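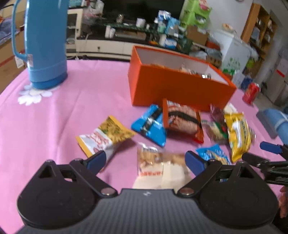 手持ちグリッパーの作り方(青いゴムパッド版)

このページでは、手で持って使う二本指グリッパーの組み立てと調整を説明します。私の母語は日本語ではありませんので、言い回しが少し固いところがあるかもしれません。分かりにくい所はコメントで教えてください、直します。

対象は、3Dプリンターを使ったことがあり、はんだごてを持つことに抵抗がない方です。モーターは使いません。握りレバーの力をリンクで指に伝えるだけの構造です。最後のほうで、指の開き角度を読むセンサーを付ける方法も書きますが、これは付けなくても物はつかめます。

名前がないと不便なので、このグリッパーをNidineと呼んでいます。設計の元になったのは、共同工房の仲間であるRekha Gounderさんが描いたリンクの図です。彼女の図では指が平行に動きますが、私の版では指が根元のピンを中心に回ります。部品が少なくなり、修理が楽になりました。そのかわり、開き具合によってパッドの向きが変わります。この欠点とどう付き合うかは、パッドの章に書きます。

必要なもの

・本体カバー(左右の二つに分かれる形、印刷品)
・指アーム 2本(印刷品)
・指のリンク 2本(印刷品)
・握りレバー(印刷品)
・金属のピン(指の根元用、直径4ミリ)
・M3のねじとナイロンナット
・引きばね(弱いもの)
・青いゴムシート(厚さ3ミリ)
・ゴム用の接着剤
・黒いカーボン柄の粘着フィルム(飾りです。なくてもよい)
・紙やすり 240番と400番
・ピンバイス、または小さい電動ドリル

センサーを付ける場合は、次のものも要ります。

・小型のポテンショメーター
・マイコンボード
・細い電線、熱収縮チューブ

材料の黒いフィラメントはPETGにしました。PLAでも形はできます。ただ、私のPLAの試作は、七月に車の中へ置いたままにした日に、指のアームが少し曲がりました。それからはPETGだけを使っています。

1. 印刷する

本体カバーは、平らな面を下にして置きます。サポートは握りの内側だけに入れてください。全体に自動で入れると、リンクの通る溝の中にもサポートができて、取り除くのに非常に時間がかかります。

指アームは横に寝かせて印刷します。立てて印刷すると、層の向きが力の向きに対して悪くなり、ピン穴の近くで割れます。私の最初の二本はこれで割れました。壁の数は四にします。中の充填率は四割で足りますが、ピン穴の周りだけは完全に埋める設定にすると長持ちします。

指の根元は丸い形にしてあります。ここに角を付けると、指を大きく開いたときに本体のカバーに当たります。もし自分で形を変える場合も、根元の丸みは残してください。

印刷が終わったら、バリを取り、アームの側面を240番、次に400番で軽くこすります。強くこすって薄くしないように気をつけてください。

2. ピン穴を仕上げる

この作業がいちばん大切です。急がないでください。

ピン穴は、図面では直径3.8ミリになっています。印刷した穴はさらに小さくなることが多いので、3.8ミリのドリルを通してから、指アームの穴だけを4.0ミリに広げます。本体側の穴は広げません。つまり、ピンは本体にきつく入り、指アームは軽く回る、という関係にします。

穴を広げるときは、電動ドリルの速さをいちばん低くします。速く回すと熱で樹脂が溶け、穴の中がざらざらになります。ピンバイスを使えば溶ける心配はありませんが、手が疲れます。私は一本目をピンバイスで、二本目を電動ドリルで開けて、違いは分かりませんでした。

確認の方法です。指アームを穴にピン一本だけで取り付け、本体を横に傾けます。アームが自分の重さで下がれば良いです。途中で止まる場合は、400番の紙やすりを細く丸めて穴に入れ、何回か回してください。反対に、アームの先を持って上下に揺らしたときにカタカタと音がするなら、穴が大きすぎます。その場合は印刷し直すほうが早いです。テープを巻いて直そうとしましたが、すぐに破れました。

3. リンクとレバーを組む

左の本体カバーを机に置き、内側を上に向けます。

(1) 握りレバーを軸に入れます。
(2) レバーの先にリンクを二本、重ねて取り付けます。M3のねじを使い、ナイロンナットで止めます。
(3) リンクのもう一方の端を、それぞれ左と右の指アームにつなぎます。
(4) ばねをレバーと本体の突起に掛けます。
(5) 右のカバーをかぶせ、根元のピンを外から押し込みます。

(2)のナットは、最後まで締めてから四分の一回転だけ戻します。締めたままだとリンクが動きません。戻しすぎると指先が遊びます。

(4)のばねは、ラジオペンチでつかんで掛けてください。指で掛けると飛びます。保護めがねをかけることをお勧めします。

(5)でピンが入りにくいときは、金づちでたたく前に、一度全部を外して穴の位置が合っているかを見てください。私はたたいて、カバーにひびを入れました。そのときはカバーだけを印刷し直しました。

4. 指の左右をそろえる

レバーを握ったとき、左の指と右の指は同じ量だけ動かなければなりません。片方が先に進むと、つかむ物が横へ押されて逃げます。

方眼紙を机にはり、本体の中心線を紙の線に合わせます。レバーをゆっくり握り、指先が中心線に着く位置を見ます。ずれている場合は、長いリンクと短いリンクを交換して合わせます。図面のデータには、標準の長さのほかに、0.5ミリ長いものと0.5ミリ短いものを入れてあります。

私の一台は右が先に着きました。右のリンクを短いものにしたら合いました。印刷機の癖もありますので、皆さんの結果は逆になるかもしれません。

5. 青いゴムパッドをはる

指先のパッドには青いゴムを使っています。透明のシリコーンと黒いスポンジも試しましたが、シリコーンは接着剤がつきにくく、スポンジは角からちぎれました。青にした理由はもう一つあり、指の本体が黒いので、カメラで見たときにパッドの位置が分かりやすいです。

手順を書きます。

指先の面を240番で荒らします。ほこりをふき取り、アルコールで脱脂します。ゴムは指先の面より少し大きく切ってください。接着剤をゴムと指先の両方に薄く塗り、説明書の時間だけ待ってから、はり合わせます。洗濯ばさみで押さえて一晩置きます。次の日に、はみ出したゴムをカッターで切ります。

接着剤を塗ってすぐにはると、翌日に端からはがれます。待つ時間は本当に必要でした。

先に書いたように、この構造では指の開き具合でパッドの向きが変わります。指が内側へ傾いた状態で厚い物をつかむと、パッドの一部しか当たりません。そこで、つかみたい物の幅を一つ決めて、その幅でパッドが平行になるように指先の角度を作ります。私の図面は、小さな菓子の袋をつかむ幅に合わせてあります。箱やびんを主につかむ方は、図面の変数 tip_angle を変えてから印刷してください。

6. 外側のフィルム

本体には黒いカーボン柄のフィルムをはっています。強さは変わりません。印刷の層の筋が隠れて、手の汗をふき取りやすくなります。

平らな所から始め、曲面ではドライヤーで温めながら少しずつ伸ばします。カバーの合わせ目の上にははらないでください。次に分解するとき、全部はがすことになります。私は合わせ目をまたいで一枚ではり、二日後にばねを替えるために切りました。

7. 動かして調整する

机の上に、形の違う菓子の袋を置いて練習するのがよいです。袋は軽く、形が変わり、表面が滑ります。グリッパーの悪い所がすぐに出ます。一つの種類だけでなく、透明な袋、つやのある袋、小さい包みなどを混ぜてください。

机には布のテーブルクロスを敷きます。板の机に直接置くと、指先が机に当たったときに傷が付きますし、軽い袋がすべって遠くへ行きます。ただし布はしわが寄るので、端を机の裏にクリップで止めてください。柄のある布でも、手で使うだけなら問題はありません。

練習は次の順番にします。

まず、立っている袋を横からつかみます。これはやさしいです。
次に、寝ている袋の真上から指を下ろし、両側から寄せます。袋の中央がふくらんでいれば持ち上がります。
その次に、平たい小さな包みを試します。指先が布に軽く触れる高さで閉じてください。高すぎるとパッドが上を滑るだけになり、低すぎると布も一緒につかみます。
最後に、つかんだ物を浅い箱の中へ入れます。レバーを急に離すと、ばねで指が開いて袋をはじくので、ゆっくり戻します。

割れやすい菓子の場合は、袋のふちをつかむと中身が割れません。中央を強く握ると粉になります。家族に何度も言われましたので、今は気をつけています。

二台を作って両手に一つずつ持つと、片方で袋を押さえ、もう片方で引くことができます。その場合は、同じフィラメント、同じ設定で続けて印刷してください。握りの重さが左右で違うと、手がとても疲れます。

8. 開き角度のセンサー(任意)

左の指のピンを長いものに替え、その端にポテンショメーターの軸をつなぎます。私の基板の配線は簡単です。両端の端子を電源とグランドに、真ん中の端子をアナログ入力につなぎます。

私のボードでは、指を全部閉じたときの値が300、全部開いたときの値が700でした。この二つの数字は組み立てるたびに変わります。プログラムの中に直接書かないで、電源を入れた後に一度閉じて一度開き、その最小と最大を覚えさせるほうがよいです。

値が細かく震えるときは、まず電線を疑ってください。指の動きで電線が引っ張られると、はんだの所で接触が悪くなります。指の根元の近くに少し余裕の輪を作り、カバーの内側に止めます。それでも震えるなら、プログラムで五回分の平均を取ります。

うまくいかないとき

指が途中で引っかかる
リンクのねじの頭がカバーの内側に当たっていることが多いです。低い頭のねじに替えるか、カバーの内側を少し削ってください。

レバーを離しても指が開かない
ばねが弱いか、ナットの締めすぎです。先にナットを見てください。ばねを強くするのは最後の方法です。長い時間握れなくなります。

つかんだ袋が下へすべる
パッドの表面に油や粉が付いています。水でぬらした布でふいて、乾かします。それでもすべる場合は、パッドを400番で軽くこすります。

パッドの端がはがれた
はがれた所だけに接着剤を足しても、またはがれます。全部はがして、荒らす作業からやり直してください。

ピンが少しずつ抜けてくる
本体側の穴がゆるくなっています。ピンの片側に溝を切って止め輪を付けるか、カバーを印刷し直します。

図面について

図面の変数名は英語のままです。コメントは日本語にしましたが、古いファイルには英語のコメントも残っています。指アームのファイルには古い版(根元に角があるもの)も入っていますので、名前の最後に r の付いたほうを使ってください。

更新:2019年8月14日
パッドの角度の説明を書き直しました。短いリンクのデータを追加しました。

次は、レバーを人差し指だけで引ける形を試す予定です。今の形は四本の指で握るので、手の小さい人には少し遠いと言われました。寸法が決まったら、3の章に追加します。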